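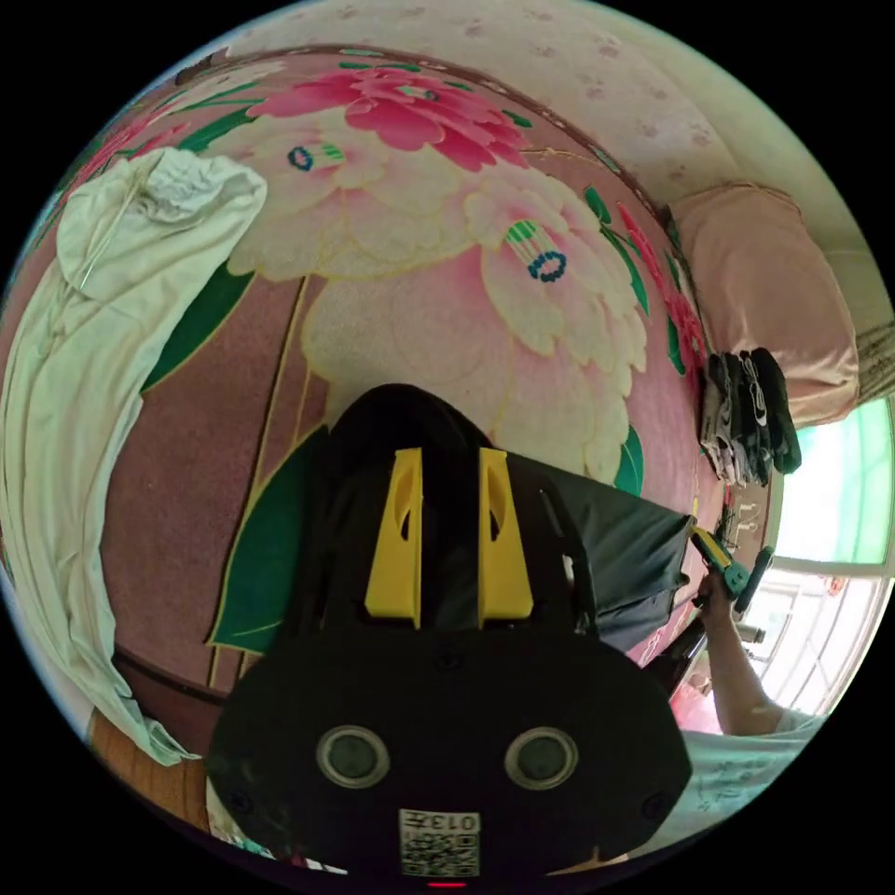
Can a machine put away the laundry by itself yet?

In part. Sorting and flat folding of towels and plain shirts can be left to a machine for short periods. Mixed piles, straps, linings and anything inside out still need a person nearby.

Jirkov two-finger gripper, hand-held version
Supplied by Clerkumel, Narkwood works

The hand-held Jirkov is used to record household tasks at normal working speed. The arm-mounted version has the same fingers, so recordings carry over without rescaling.

Finger opening: 68 mm
Battery life: 6 hours
Recordings held before transfer: 3000
Spare finger pairs supplied: two

Current state of tasks, Lai software, release 11
Towels, flat: unattended
Shirts, short sleeve: unattended, one size per batch
Socks, pairing: supervised
Fitted sheets: not supported
Shop-floor bin picking, rigid parts: unattended
Shop-floor bin picking, bagged parts: supervised

Release 11 does not detect items left in pockets. Empty them first.

Finger pads are a wearing part and are not covered by the warranty. Orders placed before 3 pm leave Narkwood the same day.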